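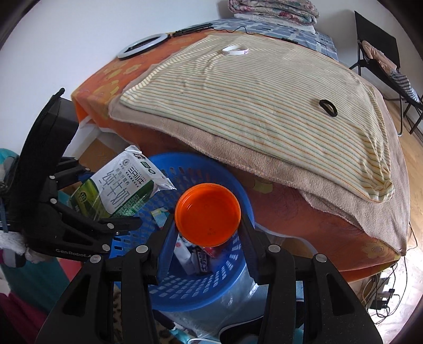 Blue basket beside the bed, orange lid or shallow container held over the opening.

Poltadov Queue Times

README for the March release

Hello, and thank you for taking a look! Poltadov Queue Times is a small, homely collection of waiting times from Poltadov, the amusement park on the edge of Estness. I started it after a long afternoon in the line for the log flume, when the sign at the entrance promised 13 minutes and my sandwiches were gone well before I reached the boats. I wanted to know how often the signs were right, and one thing led to another.

What you get

The release covers 141 opening days and 3 rides: the log flume, the Lehtinen carousel and the big wooden coaster by the lake. Every ride has its own file, with a row for each wait that was timed. There are more than 200 rows in the smallest file (the carousel, where people seldom queue for long) and a good deal more in the other two.

Columns

ride: the short name of the ride
time_joined: when the person joined the back of the line, local time
sign_wait: minutes shown on the sign, left blank if it was switched off
real_wait: minutes until boarding, to the nearest whole minute
weather: dry, drizzle, rain or wind, as the person in the queue judged it
notes: anything else, and some of these do ramble

How the waits were timed

With a phone or a watch, by people who were queuing anyway. The clock starts at the back of the line and stops when you sit down. If a ride broke down while someone was waiting, the row stays in and the notes say so — please decide for yourself whether to keep those rows.

Things to watch out for

Mornings are thin, as most of us are not early risers. The coaster was shut for repairs for part of the season and its file has a gap there. Rain and drizzle were a matter of opinion, and I would join them together before drawing any charts.

Please don't use these files to plan a visit to Zosenow, the sister park. Its lines are laid out quite differently and none of our timings come from there.

Using and sharing

Use it for anything you like, and do mention where it came from. Corrections are very welcome, especially for the sign_wait column, where I have mistyped a few and fixed the ones I found.

Looked after by Tamunoemi Fashola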